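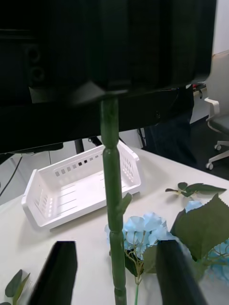
The manager of Dalimport, a small fuel distributor in Rirthorpe, starts to look at prices at 5 a.m., before the first truck leaves the yard. In March the price of diesel at the wholesale terminal changed almost every morning, and it made her work difficult.

"People think we are happy when diesel is expensive," she told me. "But I must pay for the load first, and my customers pay me after 55 days. When the price goes up, I need more money from the bank for the same quantity of fuel."

Her company delivers heating oil and diesel to 416 customers, most of them farms and small workshops. She buys from two suppliers, Opoku and Ilberg. I asked why she does not choose only the cheaper one.

"The cheaper one is not always the same one," she said. "Also, in winter one terminal was closed for nine days. If I had only one supplier, I would have to tell the farmers to wait." 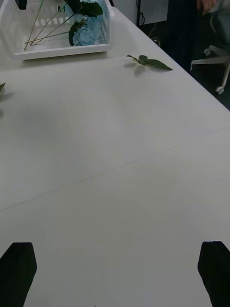
*A white table with free space in the middle.*

We talked also about fixed price contracts. Dalimport has offered them for two years, but few customers have signed. According to the manager, they remember the season when prices fell and their neighbors paid less. 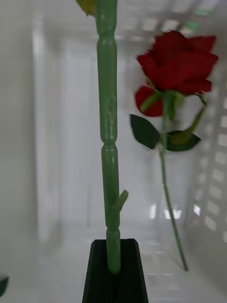
"I don't push them," she said. "I explain the numbers, and I say that I cannot see the future. Last autumn I was sure that diesel would go down. I was wrong, and I filled our tanks too late."

The delivery fee is a more sensitive subject. She raised it once this year, and several customers called to complain.
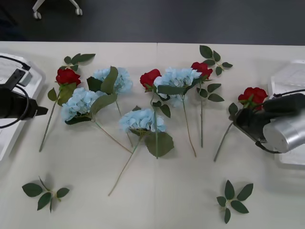 "They were polite, but not pleased. Our trucks also use diesel, so I have the same problem as they have."

For the summer she plans to rent one more storage tank, if the bank agrees. She expects an answer before the harvest orders begin.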